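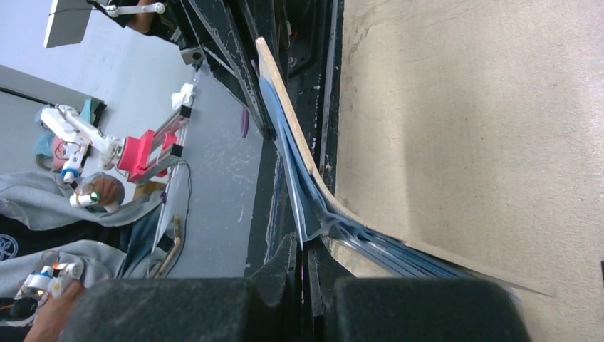

According to Philomena Egan, the chapel of Skastier would fall down before Christmas, and she did not care who heard it. She said it on the steps of the town hall, in the rain, and then she went home to feed her hens.

I heard it because I was standing two steps below her with the letter in my pocket. The letter was from the county office. It was dated Nov 28, 2019, and it said that the chapel was now on the list of buildings in danger. I had waited for this letter since September. When it came I read it four times at the kitchen table, and I felt as if someone had told me that my mother was officially ill.

You must understand that I was not born in Skastier. I came when I was thirty-one, to work for Markard, who repaired roofs. He taught me slate and lead. He did not teach me the language, he had little of it himself, only orders and the names of tools. The rest I learned from the gravestones. I ate my lunch among them in dry weather and I read them slowly. For a long time I could say "beloved wife of the above" better than I could ask for bread.

The chapel is small. It has 489 slates on the north side of the roof and many more on the south, where the slope is longer. I know the first number because Markard made me count them for a bill, and then the bill was never paid. There is one bell. There is a door that was made for shorter people. Over the door a stone face looks out with its mouth open, and the rain of six centuries has taken its nose and one ear.

After the letter, a man named Baloyi came to inspect. He was tall and he had to bend at the door like everyone, but he did it without hurry, as if he greeted the building. He put his hand flat on the east wall and kept it there.

"It moves," he said.

"It always moved," I told him.

"Yes. But now it moves in one direction."

He stayed until the light was gone. He looked at the gutter that I had mended with Markard, and he asked who did it. I said it was me, the second winter. He said it was decent work. I was happy about this for a whole week, although the wall was going toward the river.

The sum he wrote down was 1,212 crowns only to hold the wall with timber. For the true repair he did not write a sum. He said it would be kinder to wait until spring for that one.
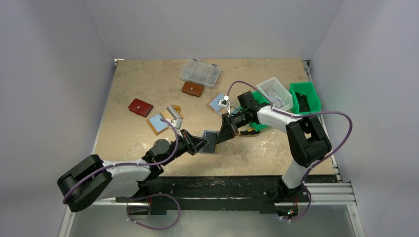

In Skastier we do not have 1,212 crowns lying ready. There was a meeting in the school. Some people wanted to save the chapel and some wanted the stones for the river bank, and there was a third group that came for the heating. I stood up to speak and I had prepared every sentence. I wanted to say that the chapel had taught me to read. But I used the wrong word, and what I said was that the chapel had taught me to obey. They were quiet, and then old Allia at the back began to clap. I think she liked it better that way.

Allia gave 200 crowns. She brought it the next morning in a sugar bag. She had been married in the chapel, in a February so cold that the priest kept his gloves on, and her husband lay on the south side under a stone which I had read at many lunches. I did not tell her that I knew it by heart.

Others gave less. Markard, who had not spoken to me in three years, gave 100 and said it was for the unpaid bill, and I did not understand whether he was joking. He looked old. I asked if he would come up on the roof with me once more and he said his knees would not, but he would stand below and shout.

So we put up the timber in the second week of December. Baloyi drew where each piece should go. Markard stood below and shouted. The ground was hard, and we had to light a fire on it before we could dig for the feet of the props. When the last one was driven in, the wall made a low sound, like a man who sits down after a long walk. We all stepped back, even Baloyi.

Then it was still. A little dust came from above the door, from the stone face.

Philomena Egan came up the path at four o'clock with a basket of eggs. She walked around the whole chapel. She pushed one of the props with her foot, and then she pushed it again, harder.

"January, then," she said, and she gave me the eggs.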